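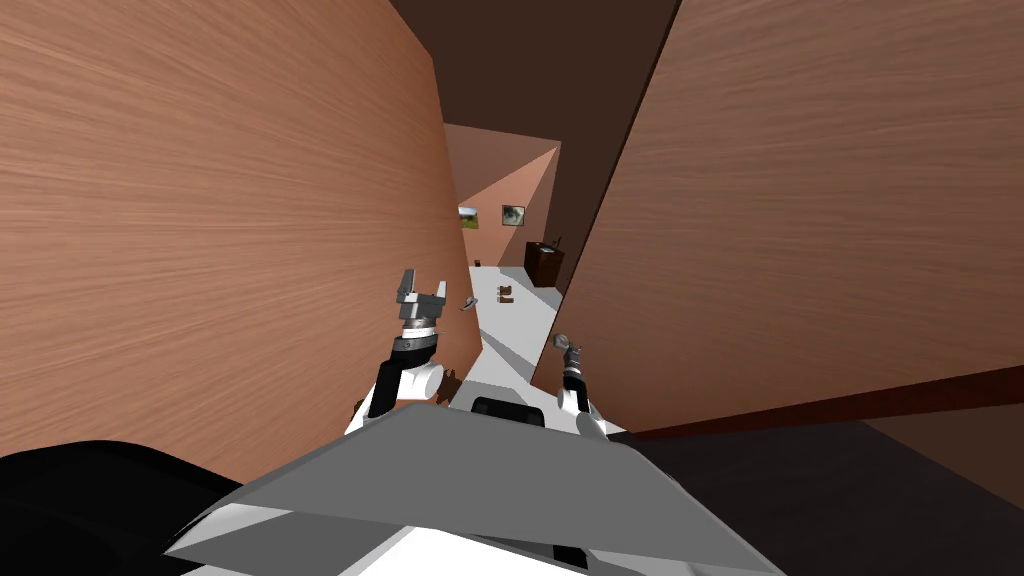

The Larnport Housing Trust manages 647 homes across the town and the neighbouring parish of Skellow. Its head of tenant services met us at the Trust's offices to discuss the new repairs policy, which was approved in March.

"Tenants told us that they could accept a wait," she said. "They could not accept being left without a date." Under the policy, every non-urgent repair is given an appointment at the first call, and the work must be finished within 20 working days. Loss of heating and serious leaks are handled separately – a duty officer answers those calls at any hour.

The Trust received nearly 1,000 requests in its last full year. Of these, 305 concerned damp or mould, and she accepts that some were dealt with poorly. "We treated the wall and went away. In several of the older houses at Skellow the fault lay in the guttering, and the tenant had to ring us again in the winter."

Surveyors now inspect the roof and drains before any damp treatment is ordered. Asked whether rents would rise to meet the cost, she replied that no decision had been taken. "The board will consult tenants first, and we shall write to every household."

Responses may be sent by post or handed in at the Larnport office.

Published Dec 2, 2019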